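Domestic Storage and Utility Spaces
Handout 2: Low open racks, covers and worktop storage
Issued January 30, 2020

1. Scope

This handout covers storage at floor level and at worktop level in small kitchens and utility areas. Wall cupboards are dealt with in Handout 3. Read section 4 before the practical, as the survey sheet uses the same terms.

2. Terms

Rack: an open frame with one or more tiers, standing on the floor.
Slat: a thin member forming part of a tier. Round members are called dowels.
Clearance: the vertical distance between one tier and the next, or between the lowest tier and the floor.
Cover: a loose cloth hung over an appliance or a rack to keep dust off.
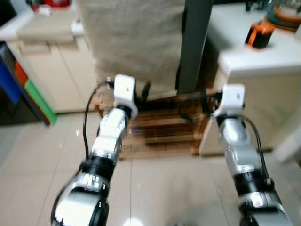 Department of Household Studies, Flistdale College

3. Floor-level storage

A low rack has two uses. It keeps goods off the floor, and it lets air pass beneath and between them. The second depends on the gaps staying open. A tier lined with card or a plastic sheet should be recorded as a solid shelf, whatever it is made of.

For the exercises, take a minimum floor clearance of 60 mm. A lower figure makes it hard to pass a flat mop beneath the rack. Tier depth is taken as 300 mm unless the sheet states otherwise. Measure depth along the slat supports and ignore any overhang of the goods.

Wood on a tiled floor should be checked at the feet. Water left after mopping is drawn into the end grain, and staining there is usually the first sign of trouble. Felt pads hold water and are not suitable. Use plastic or rubber feet.

4. Worktop storage

Items on a worktop are recorded in three groups: appliances, sealed goods and opened goods. Opened packets are placed in the third group even if they have been folded over or clipped. Bottles are recorded by how they stand or lie, with a note if they lean on something else.

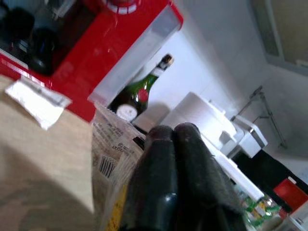 Mixed groups on one surface are the usual case and are not a fault in themselves. The fault to note is obstruction. A drawer, door or lid that cannot travel its full distance without something being moved is marked O on the sheet. Paper labels and loose tags are marked P and listed separately, as they tend to collect at the back of the surface.

5. Covers

Covers are common on refrigerators. Coarse cloth is acceptable. It must not hang across ventilation openings, and the free edge must stay clear of the door swing. The Jidholm method, used in last August's practical, records the drop of the cover from the top of the appliance and the distance from its lower edge to whatever stands below.
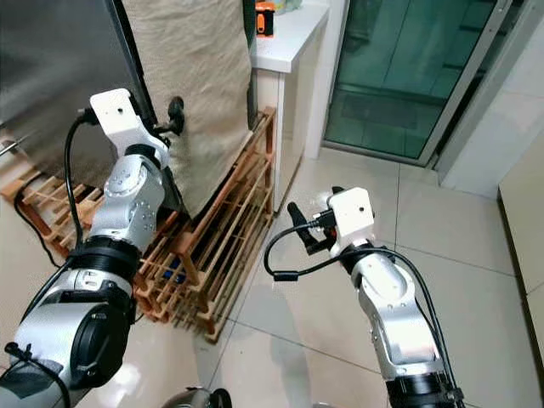 Where the drop ends close to a rack, record both items on the same line. A cover that reaches the top tier will rub against goods as they are lifted out, and it picks up dirt at that height. Shorten it by folding the top edge under. Do not pin it at the side.

6. Placing a rack against a cabinet

The Ouazzani sheet allows a rack to be set end-on to a cabinet or with its long side to the wall. End-on placing leaves one end closed and the remaining sides open, provided that the wall is not also used.

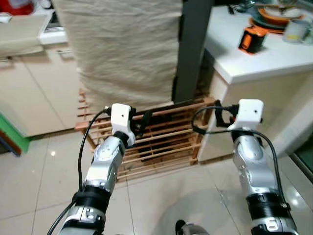

Access is scored from the open sides only. Each side is given 2 points if goods can be taken out without moving the rack, and none if they cannot. A slatted rack whose right end meets the base of a white cabinet, as in the layout here, therefore scores nothing at that end. The joint between the two should be inspected for crumbs and grit, which are hard to reach with a brush.

7. Practical

Complete one Prenix survey sheet for a kitchen or utility area to which you have access. Give all lengths in millimetres. Attach a plan at a scale of your choosing, with the scale stated, and mark the door swing of every appliance. The written account should not exceed 2,000 words, excluding the sheet.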